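8 min read

Ticket: sorting small stuff, gripper keeps dropping or refusing thin packets
Status: open, sort of
Product: Zorkon two-finger grippers (pair), Hultano control software
Location: Brendville, spare room

Opening this as one long ticket because I've been emailing bits and pieces to support and I think we're all losing track. I'll keep adding to the bottom as I go.

What I'm trying to do: get a two-arm setup to sort a junk drawer. That's it! Everybody has one of these drawers (or boxes, or lids of boxes), and I got it into my head that if a machine can weld a car door it ought to be able to put the pens with the pens. I've been at it since September and I have opinions now.

What's going wrong, short version: chunky things are fine. Thin, floppy, shiny things are not. A pen goes where it's supposed to nearly every time. A foil packet gets picked up, let go, picked up, let go, and then the software decides there was never anything there and moves on to the next item like nothing happened.

First thing support asked for was numbers, so I sat down and did it properly. I ran 200 picks over a couple of evenings, mixed small items, same lighting, same soft surface. 46 of them failed. Of those 46, all but 11 were packets, cards, scraps of paper or something else flat. The 11 were mostly round things rolling off before the fingers closed, and I can live with that because my own fingers do it too.

Things I tried before writing in:

Turned the grip force up. This helped with the cards and made the packets worse. More squeeze just pushes the powder to one end and the thing folds up and squirts out sideways like a watermelon seed.

Turned the grip force down. Now it held the packets beautifully for two seconds and dropped them on the move over to the bin.

Cleaned the pads. Dish soap, warm water, let them dry overnight. I'd say this did a little something. Pens were noticeably less slippery, packets the same as before.

Swapped the two grippers left for right, to see if the fault went with the hardware. It didn't. Both drop packets, both do fine on clothespins.

Rebooted everything. Twice. I know you're going to ask.

UPDATE 1

Support replied (fast, thank you) and said to check error code 318 in the Hultano log. I did and it's all over the place. According to the reply it means "closed past expected width," so the software thinks the jaws shut on nothing. Well, sure – a packet pinched by one corner is about as close to nothing as you can get and still be something. So the fingers are holding it and the computer is telling them they aren't, and then it lets go to try again. I watched it do this with a packet that was up in the air! It had it! I said a word.

The suggested fix was to lower the minimum width setting. I did, and the false alarms went way down, but now when it really does miss, it doesn't know. It'll carry a handful of air across the room and set it down in the bin with so much care. My spouse thinks this is the best part of the whole project and asks for it by name when company comes over.

UPDATE 2

Was told the surface might be the problem, so I tried a few. Kitchen table: worse, because there's no give, and the fingertips skate over anything flat. Rug: better for picking, but small stuff disappears into it. A folded towel: good, until the gripper picks up the towel. A made bed is the best I've found so far. The fingers can press down a little bit and get under an edge, same as you'd do with your own hand. I realize "put it on a bed" isn't a line that's going in anybody's manual, but it's what works.

I also tried dumping things out flat versus leaving them in a heap. I figured a heap would be hopeless. It's slower, but for packets a heap is a little easier, as they end up leaning on things and there's an edge sticking up to grab. Spread out flat they just lie there.

UPDATE 3

OK so this is the one I want somebody to read.

I quit letting it run on its own for a while and worked the grippers by hand, just to find out what the trick is. If I can't do it with these fingers, no software's going to. And I can! It took me an afternoon to get decent. You come in low, you take the packet across the middle and not by the corner, and you get both pads flat against it before you squeeze at all. The ribbed pads do a lot of the work if you let them. Going for the corner is what the automatic mode does every time, and I think it's because the corner is the bit it can find most easily.
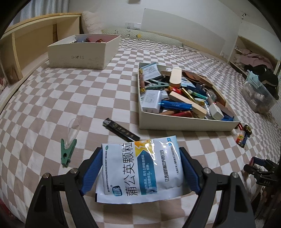
So my feeling is the hardware's okay and I'd like to take back the thing I said in my second email about the fingers. What's missing is all in the deciding. Where to grab, how hard, whether I've got it, whether that thing is even a thing or just part of the thing behind it. I do all of that without noticing when I'm cleaning out a drawer and talking on the phone.

Requests, then, for whoever picks up this ticket:

Can there be a way to tell it "take this kind by the middle"? Even a checkbox would do me.

Can the minimum width be set per item type? One number for everything from a battery to a paper card makes no sense in a house. Maybe it does in a factory where you've got the same part coming at you all day long.

Can the log say which hand dropped it? Right now I just get the code and a time and I have to guess.

UPDATE 4

Somebody at Khokhar (they make the bins and the stand I bought, and they've been very patient with me even though none of this is their department) asked me flat out whether I thought a machine could do this job yet. I gave a long answer so I'll put the short one in here too, as it might help you folks figure out what customers are hoping for.

Pens, clips, lighters, anything with some body to it: yes, if you've got time. It's slower than a kid you're paying by the hour, and it doesn't wander off. Flat stuff: not on its own, no. Deciding what to keep and what to toss: I haven't even tried, and I'm not sure I'd want it to. Half of what's in that pile, I couldn't tell you myself why we've kept it.

And the setup time is a real thing. I can sort one box in ten minutes by hand. Getting everything placed and running takes me longer than that before the first item moves. I don't mind, I like tinkering, but I wouldn't hand this to my sister and tell her it'll save her a Saturday's worth of work.

UPDATE 5

Got the beta build with the new regrasp option. Installed fine. First run locked up on startup, second run okay, and I haven't seen the lockup again. Regrasp means that when it isn't sure, it sets the item down gently and tries from another angle, where before it just opened up and let it fall. Big improvement on cards. On packets it's still going for the corner, only now it goes for all four corners, one after the other, like it's checking them off.

Code 318 still shows up but much less. I'll do a fresh count with the same items once I've got a free evening and post it here. Please leave the ticket open.

Also the left gripper has started making a faint clicking noise on closing. Doesn't seem to affect anything. Do you want a recording, or should I start a separate ticket for that?

Contact support | Copyright Hultano, all rights reserved | Back to top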